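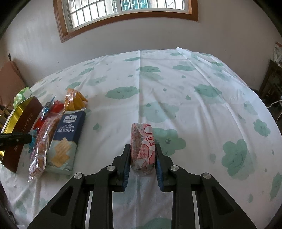 常见问题：小零食按月订购

这一页是我自己写的，写得有点啰嗦，先说声抱歉！大家在留言里问来问去的就那么几件事，我干脆放在一起。最近一次更新是2024年1月21日（星期日）。

每个月能收到多少东西？
标准盒是52小包，甜的咸的混着来，坚果大概占三分之一吧。要是家里就您一个人吃，我建议先订小份，不然柜子真的会塞满（我妈就是这么骂我的）。

可以指定口味吗？
可以指定“不要什么”，暂时还不能指定“只要什么”。下单时在备注里写一句就行，比如“不要辣的”“不要葡萄干”。写得越短越好，Leena负责配货，她看长备注会看花眼。

我对坚果过敏，能订吗？
这个我得认真说：请不要订混装盒。就算您备注了不要坚果，所有小包也是在同一个屋子里分装进盒的，我没法保证一点都碰不到。家里有小朋友过敏的也一样，别冒险。

独立小包装会不会太浪费？
问这个的人特别多，我自己也纠结过！试过一阵子大袋装，结果拆开之后没几天就软了，退货的人一大堆。现在还是用小包，外面的纸盒倒是可以寄回来，攒够五个抵一次邮费。

坚果放多久会有哈喇味？
看包装上的日期，再看您怎么放。阴凉的柜子里一般没问题，别搁在灶台旁边，也别放窗台上晒。夏天（尤其是7月）我自己是直接丢冰箱的，吃之前拿出来放一会儿，香味会回来一些。拆了封的尽量当天吃掉。

招待客人怎么摆比较好看？
我喜欢找个托盘，小包直接放进去，谁想吃谁拿，吃不完的还能收起来。桌布挑浅色的，零食的颜色就跳出来了。过年的时候可以再配一壶热茶，乌龙最搭，别的茶我也喝，就是没那么上瘾。

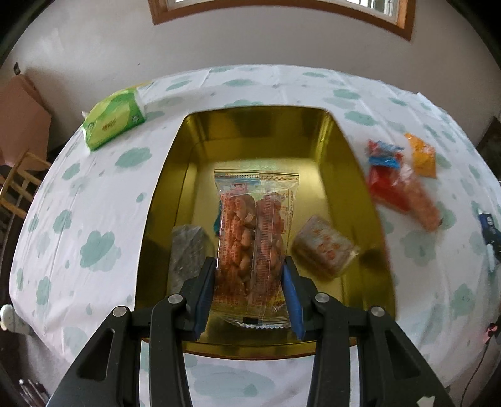 小包坚果，配金色托盘和云朵图案的桌布

邮费怎么算？
满600元包邮，不满的话统一收50元。偏远地区也是这个价，我没有另外加。

想暂停一个月怎么办？
提前2天给我发消息就好，不用写理由。出差、搬家、减肥，我都懂！暂停期间不扣钱，恢复的时候再说一声。忘了提前讲，盒子又已经寄出去了，那就只能麻烦您收下，下个月再停。

收到的小包漏气了？
拍张照片发过来，我下个月给您补一包一样的。没货的话换个差不多的，Wayne会先问过您再寄。

能送人吗？
当然能。地址填对方的，备注里写“礼物”，盒子里就不放价格单了。想附卡片的话，三十个字以内我可以手写，字不算漂亮，您别嫌弃。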